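The packing desk at Trolterbridge, November

Pictures from the Meltedel corner of the hall. Ruth Villca set up the desk and the shelf, Jhair Puma looked after the packing list, and Fredy Cuadros and Anqi Han took turns with the rest of the corner. The hall opened to visitors at 10 a.m.

The shelf

The wooden organizer came from the Lozano office, where it used to hold envelopes. It has open compartments with thin wooden dividers, and a clear acrylic sheet was kept in one of them.

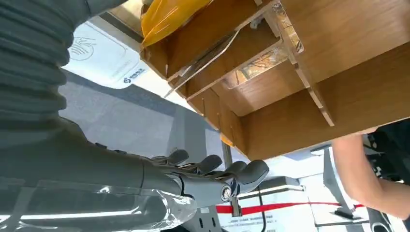

Ruth asked for brown wood because the office already had a matching rack. Small goods for the day were laid out on the shelf before the doors opened, and whatever was left went back to the Lozano office in the evening. The organizer is heavier than it looks and takes two people on the stairs.

Boxes

We ordered 40 cardboard boxes from Stiditz and used most of them. Dividers go in first, then the goods, then the slip. Jhair prefers to keep the flaps open until the slip is in.
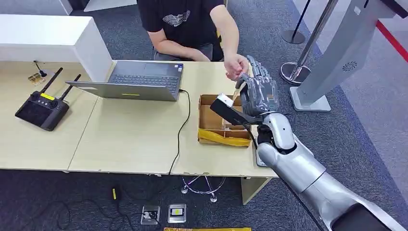

The packing list ran to 1,159 lines for the whole season, and Trolterbridge was a small part of it. Nelly Mamani printed our pages the night before. Anything missing from a box was written on the back of the page and sorted out at the office.

The tabletop

Light wood, long enough for a laptop with room left over on both sides. The laptop's cable goes over the front edge of the table and down toward the floor. The remote with the two antennas stayed at the left.
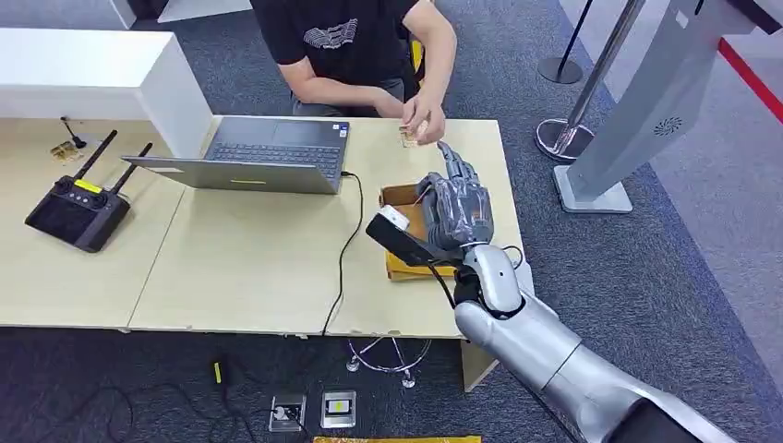 Next year we would like a table with a cable hole. Fredy has asked the hall for one. He also asked for a second outlet, which we were told depends on where the corner is placed. Carpet was included in the booking, as were the chairs.

Paper slips and bags

The slips are small and easy to lose, so they are passed by hand at the desk. Clear bags are kept for goods that should stay visible. For the desk surface we pushed two pale beige tables together.

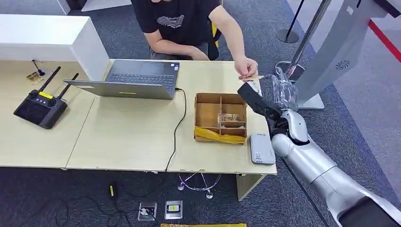 Taking down

We started at 6 p.m. and had the corner cleared in under an hour. The tables and chairs belong to the hall and stayed there. Unused boxes went flat into the van with the organizer on top. Anqi has the leftover slips and the marked-up pages if anyone needs to check an item. Larger copies of the pictures can be had from Nelly at the Lozano office.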